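The second life of a pattern

When I came to the flat of Boris Obradović, it was four o'clock and he was already making the coffee. He is a retired draughtsman of textile prints, and for most of his working life he drew flowers, fruits and small birds which other people would later wipe with a sponge.

"My mother never believed that it was a profession," he told me. "She said, somebody pays you for a strawberry? I said, Mother, they pay me for the place between two strawberries. The strawberry everybody can draw."

He began at Radonjić, a printing works which had then 405 employees and its own canteen. The drawing office was on the top floor, on account of the light. New people were not allowed to make a design in their first year. They were making corrections, and mostly they were painting the repeat, the part where the bottom of the pattern must meet its own top so that the eye finds no seam.

"If you make it badly, you see a line across the whole cloth, like a road," Obradović said. "In the studio you don't see it. You see it when there are 700 metres already printed, and then the foreman comes up the stairs. You could hear his shoes."

I asked him if it happened to him. He laughed and filled my cup again.

"Once with plums. We sold it to a hotel that was not looking."

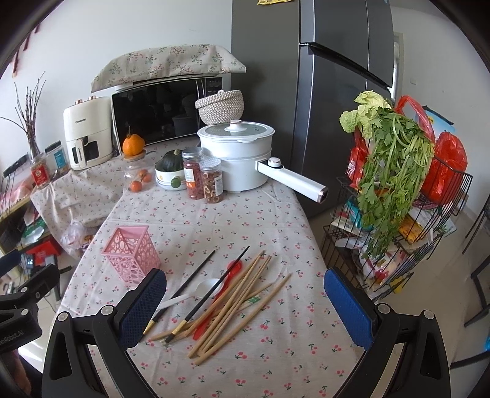

The kitchen was always his favourite room to draw for. Curtains, he says, are looked at from far away and dress fabric moves too much, but in the kitchen a person sits with the pattern for an hour, peeling something or waiting for a phone call, and gets to know each leaf. Children know it best. He has received letters from grown people who remember the one pear in a design that had no stem. It was a mistake of the engraver, and he was angry about it for a long time. Now he is less angry.

After Radonjić closed its drawing office, he worked for a smaller firm, Drundik, where the colours were limited to four. I had supposed that this was a hardship, but he defended it strongly.

"With four colours you must decide. Where is the shadow? You have no colour for the shadow. So you leave a bit of white on the other side, and the people think they see a shadow. It is very cheap and very good."

His neighbour Narayanan Thevar came in while we were speaking, to return a ladder, and he stayed for the second pot. Thevar collects old sample books and has 40 of them on a shelf in the hallway, among them one from Bindik with the prices still written in pencil. They have a long disagreement, these two, about whether old designs should be printed again.

"People want them," said Thevar. "The cloth wears out, the grandmother is gone, they would like to have the same one. Why not give it to them?"

"Because they will print it in the wrong colour," said Obradović. "They take the colour from an old cloth that was washed for thirty summers, and they print it already tired. We made it bright! It was for the people to make it pale."

Thevar answered that he likes the pale one better, and so the matter was left where it was.

In September a small exhibition will open in the neighbourhood library with drawings from the Radonjić years. Obradović has chosen the title himself, Claltness, after a misprinted word on a delivery note which the whole office used for any shade that nobody could name. He is still looking for the original sheet of the plums. He thinks that it may be behind the wardrobe, and he asked if I could help to move it before I left. We moved it, and found two rulers and a very dry brush.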